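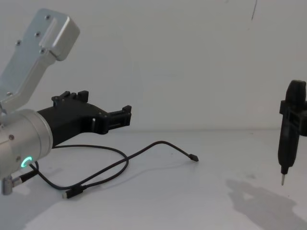
브리트빌 생활기술센터, 작업실 케이블 정리 사업 실시

브리트빌 생활기술센터(이하 센터)는 2023년 5월 한 달간 본관 공용 작업실의 케이블과 접속 부품을 일제히 정리한다고 밝혔다. 대상은 작업실 3개 실에 비치된 작업대와 공구 보관장이며, 정리 기간에도 작업실은 평소와 같이 개방된다.

흰색 작업대 위에 놓인 가는 검은색 케이블처럼 양 끝에 플러그가 달린 연결선은 이번 사업의 주요 정리 품목이다. 센터는 사전 조사를 통해 용도가 표시되지 않은 케이블 148점을 확인하였으며, 각 품목의 길이와 단자 규격을 점검한 뒤 식별표를 부착할 계획이다. 피복이 손상되었거나 단자가 휘어진 제품은 별도로 수거하여 폐기한다.

점검을 마친 케이블은 느슨하게 감아 규격별 보관함에 넣는다. 보관함은 툰서(Tuncer)사가 납품하며, 각 실 출입구 옆 선반에 설치된다. 보관 목록은 센터의 비품 관리 시스템 ‘페사우(Fesau)’에 등록되어 이용자가 대여 가능 여부를 직접 조회할 수 있게 된다. 현재 이 시스템에는 공구와 소모품을 포함하여 1060건의 비품이 등록되어 있다.

이용자는 작업 종료 후 작업대에 남은 케이블을 분리하여 지정된 보관함에 반납하여야 한다. 개인 소유 케이블에는 이름과 연락처를 표시하여야 하며, 표시가 없는 물품은 센터 안내 창구에서 3주간 보관한 후 공용 비품으로 전환한다.

센터는 정리 결과를 검토하여 울턴(Wulton) 분관 작업실에도 동일한 보관 기준을 적용할 예정이다. 분관의 세부 일정은 센터 게시판을 통해 별도로 공지한다.

문의: 브리트빌 생활기술센터 시설운영팀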